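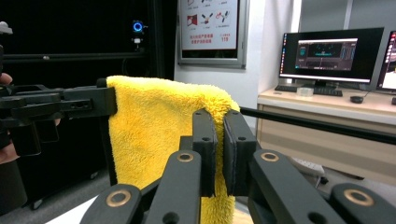 A yellow microfiber towel, held at the fold.

About Us

Filwood Community Table is a place where people in and around Kirnudgate can sit down to a hot meal, take home a bag of groceries, or just have a cup of coffee with somebody for an hour. We serve supper four evenings a week, and our doors open at 4:30 so folks who come straight from the bus don't have to stand outside (the wind on Moulin Street can be something fierce once November comes around!).

We started out a good deal smaller than we are now. The first suppers were served from two slow cookers at the back of the old Distach hardware store, and 8 people came. One of them brought her own spoon. We ran out of bread before we ran out of soup, and we've been careful about bread ever since — if you've ever wondered why there are always extra rolls by the door at the end of the night, that's the reason, and please do take some.

These days the dining room has 60 seats and most evenings they fill up, empty out and fill up again. Last winter the busiest night saw 377 plates go out of the kitchen, counting the carryout meals and the ones our drivers took to neighbors who can't get out. That was a meatloaf night, which may have had something to do with it.

Who can come

Anybody. We don't ask for proof of income or an address, and you don't have to live in Kirnudgate. We'll ask for a first name if you'd like to give one, mostly so we can say hello properly next time. Children are very welcome and so are grandparents, and there's a shelf of picture books and puzzles in the corner by the coat rack, though a few of the puzzles are missing a piece or two by now.

The grocery shelf is open during supper hours. Each household can fill one bag per week, and you choose what goes in it. We used to hand out bags already packed, and a lot of perfectly good canned beets came back to us that way, so now people pick for themselves and everyone seems happier (we still have beets, if you like them).

Where the food comes from

A good share of it comes from local farms and bakeries, and the rest is bought with donations from people who live nearby. We also have 53 garden beds on the lot behind the building, looked after by families, school classes and a few very serious tomato growers. Whatever they don't take home goes into the kitchen, and in August that means an awful lot of zucchini.

If you'd like to lend a hand, stop in before supper and ask for whoever is running the kitchen. There's always chopping, serving or washing up to be done, and you'll be fed too, of course. Dish soap, cooking oil and sturdy paper bags are what we run short of most often.

Filed under: Who We Are, Community Meals
14 shares | 3 comments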